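Setting Up a Hearing Loop in a Small Meetinghouse

A hearing loop sends the speaker's voice straight to the telecoil in a listener's hearing aid. In a small worship room the job is one amplifier, one run of wire and one feed from the microphones. The steps below were written for the hall at Gitetport, which seats 260 with the gallery open, and they apply to most single-room meetinghouses with a wooden floor and an existing sound system.

Before you start

Check for background magnetic noise first. Walk the room with a loop receiver and headphones, with the lights, heating and organ blower running as they would be during a service. A faint hum near the fuse panel is normal. A hum that covers several rows of seats has to be dealt with before any wire goes down. The usual sources are old dimmers, a neutral fault in the building wiring, and electric heaters under the pews. A neutral fault is work for an electrician.

Find out what metal is in the floor. Steel joists, mesh in a concrete slab and foil-backed insulation all soak up the field and dull the high notes. A simple loop around the edge of the room will not overcome heavy metal loss. In that case stop here and have a multi-loop layout designed.

Parts

Loop amplifier, current drive type. The hall has a Lasa 3000, mounted in the closet behind the platform.
Flat copper tape or single-core insulated wire, in one length, enough for the full circuit plus the run to the amplifier.
Printed warning tape to cover the copper.
Twisted feed cable from the amplifier to the start of the loop.
Line-level cable from the mixer.
Field strength meter. Borrow or rent one if you can.

Laying the loop

1. Draw the seating area to scale. The loop should pass outside all seats that are to be covered. Listeners sitting directly over the wire will hear a drop in level, so keep it under the side aisles.

2. Choose floor level or ceiling level and stay with it. Floor level is easier under carpet. A loop at the same height as the hearing aid gives the worst result, so do not run the wire along the tops of the pews.

3. Start at the point closest to the amplifier and lay the tape in one direction around the room. Fold flat tape at the corners. Do not cut and join it unless there is no other way, and solder any joint you have to make.

4. At doorways, run the wire under the threshold. Going up and over the door frame is acceptable if the threshold is stone.

5. Bring both ends back to the same point and connect them to the feed cable. Keep the feed twisted for its whole length, and keep it away from microphone lines. A loop feed laid beside an unbalanced microphone cable will cause a whistle at high drive.

6. Measure the resistance of the finished loop and compare it with the range in the amplifier manual. An open reading means a break. Check the folds first.

Connecting the sound

Take the feed from a separate output on the mixer, ahead of the main volume control. The loop then stays at the same level when someone turns down the loudspeakers. Send the pulpit and lectern microphones to it. Congregational singing can go in at a low level. Leave the organ out — it will reach people through the air, and it pushes the amplifier into compression.
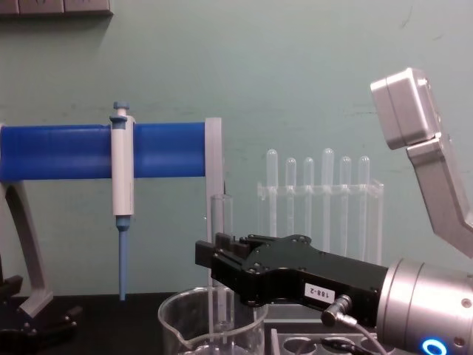
Set the input gain with one person reading aloud at normal pace. The compression light should come on during louder phrases and go out between them. Then raise the loop drive until the field meter shows the target level at the center of the seating, at seated head height. Take readings at the front row, the back row and both ends of the middle row. A spread of 3 dB either way is acceptable.

Play a test tone at 4000 Hz and check that it has not dropped well below the middle frequencies. If it has, use the metal compensation control, a little at a time, and recheck the drive current after each change.

After the installation

Put the telecoil sign at each entrance and mark any seats that fall outside the loop. Write the mixer and amplifier settings on a card and keep it inside the closet door. Test with a receiver before the first service of each month, and again after any carpet or wiring work. Electric guitars with single-coil pickups will hum inside the loop. Move the player outside the wire or switch the loop off for that item.

Related guides
Microphone placement for the Skavis reading desk
Heating the Midtbø chapel between services
Care of pew cushions and kneelers
Printing a large-type order of service

14 shares | 3 comments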